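## 4. Puesta en marcha del lavavajillas (Trivine, modelo Grernow)

Versión de abril. Sustituye a la hoja grapada que venía con el equipo, esa tirarla. La instalación de tomas y desagüe está en el apartado 3; si no está hecha, no seguir.

Tener a mano: llave de paso localizada, embudo, sal gruesa Waltow de 2 kg, abrillantador, tira de dureza (bolsita pegada a la puerta por dentro), trapo.

### 4.1 Antes de enchufar

1. Quitar los topes de transporte. Uno por cesto, más el del brazo aspersor inferior. El del brazo se olvida siempre.
2. Girar los brazos con la mano. Tienen que dar la vuelta entera sin rozar.
3. Sacar el filtro, mirar que no haya corcho del embalaje, volver a ponerlo. Girar hasta el clic.
4. Nivelar. Patas delanteras con llave, la trasera se regula desde el frente con el tornillo del zócalo. Puerta a medio abrir: debe quedarse quieta.
5. Abrir la llave de paso despacio. Esperar un rato, pasar el trapo por las uniones. Si sale húmedo, cerrar y reapretar a mano, nunca con alicate.

**Precaución.** No enchufar en regleta ni alargador. Toma propia con tierra.

### 4.2 Dureza del agua

Sin esto ajustado el descalcificador regenera mal y luego vienen las llamadas.

1. Dejar correr el grifo de agua fría.
2. Mojar la tira un segundo, sacudir, esperar a que cambie el color.
3. Comparar con la escala del sobre.
4. Encender el equipo con la puerta abierta. Mantener pulsado Programa hasta que parpadee la letra H.
5. Subir o bajar con las flechas hasta el nivel de la tira.
6. Pulsar Inicio para guardar. Un pitido largo. Si pita corto no ha guardado, repetir desde el paso 4.

Nota: quien tenga descalcificador general en la vivienda, nivel mínimo y saltarse la sal. El testigo de sal se queda encendido igual, es normal en este modelo.

### 4.3 Sal y abrillantador

1. Cesto inferior fuera. Desenroscar el tapón del depósito de sal.
2. Sólo la primera vez: llenar de agua hasta el borde.
3. Embudo, sal hasta que rebose el agua. Rebosa, sí, es lo previsto.
4. Limpiar la rosca, cerrar fuerte.
5. Abrillantador en el hueco de la tapa redonda hasta la marca. Lo que se derrame, con el trapo.
6. Lanzar enseguida el programa Enjuague. La sal derramada no puede quedarse en la cuba toda la noche, pica el acero.

**Precaución.** Nunca detergente en el depósito de sal. Avería segura y fuera de garantía. Sal de mesa tampoco.

### 4.4 Qué se puede lavar

Porcelana, loza vidriada, vidrio corriente, acero inoxidable: sin problema. Plástico, mirar la base pieza a pieza. Si no lleva símbolo, a mano. Lo que sí lo lleva, cesto superior y lejos de la resistencia, programa Eco como mucho.
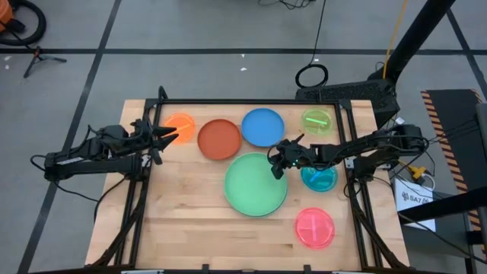 Fuera del lavavajillas, siempre: madera, hierro fundido, aluminio sin tratar, cobre, cuchillos con mango encolado, cristal tallado. Con decoración sobre el esmalte el color se va perdiendo, no es defecto del aparato.

Restos grandes a la basura, pero no aclarar bajo el grifo. El sensor de turbidez mide la suciedad del agua y si entra todo limpio acorta el ciclo de más.

### 4.5 Carga de los cestos

1. Primero el de abajo. Ollas y fuentes a los lados, boca abajo.
2. Platos entre varillas, todos mirando al centro. Sin tocarse.
3. Arriba vasos, tazas, cuencos pequeños. Inclinados para que escurran.
4. Cubiertos con el mango hacia abajo, cuchillos al revés.
5. Girar otra vez los dos brazos antes de cerrar. Si alguno tropieza, recolocar.
6. Pastilla en el dispensador, no suelta en el fondo.

El cesto superior se sube y baja con las palancas laterales. Las dos a la vez, si no queda torcido y la puerta no ciera bien.

### 4.6 Al terminar el ciclo

1. Esperar el pitido. Abrir una rendija y dejar salir el vapor.
2. Vaciar primero abajo, después arriba, así no gotea lo de arriba sobre lo seco.
3. Secar con paño lo que quede húmedo; el plástico sale mojado casi siempre.
4. Apilar de mayor a menor y guardar ya frío.

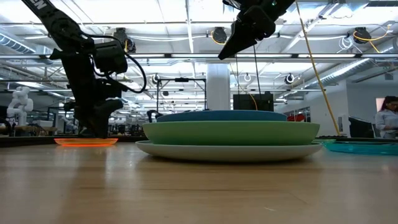
5. Dejar la puerta entornada si no se va a usar al día siguiente.
6. Cerrar la llave de paso en ausencias largas.

### 4.7 Mantenimiento

Filtro: una vez por semana, agua tibia y cepillo blando. Junta de la puerta: paño húmedo, sobre todo la parte baja, que es donde se acumula grasa. Brazos: se sacan tirando hacia arriba, los agujeros se limpian con un palillo. Nada de alambre.

Contador de ciclos en el menú Servicio. A los 3.000 toca revisar la bomba de desagüe, a los 4.000 cambio de juntas y manguera de entrada. Lo hace Mészáros, pedir cita con tienpo.

### 4.8 Código 218

Sale en pantalla con tres pitidos. Entrada de agua insuficiente. Orden de comprobación:

1. Llave de paso abierta del todo.
2. Manguera sin dobleces detrás del mueble.
3. Filtro de rejilla en la conexión: cerrar agua, desenroscar, enjuagar, montar.
4. Mantener pulsado Reset hasta que se apague la pantalla. Relanzar.

Si vuelve a salir, desenchufar y avisar a Mészáros, preguntar por Kornél Virág (mañanas) o Barnabás Dobos (a partir de las cuatro). Tener delante el número de serie, canto derecho de la puerta. No desmontar el zócalo por cuenta propia.

Resto de códigos, apartado 6.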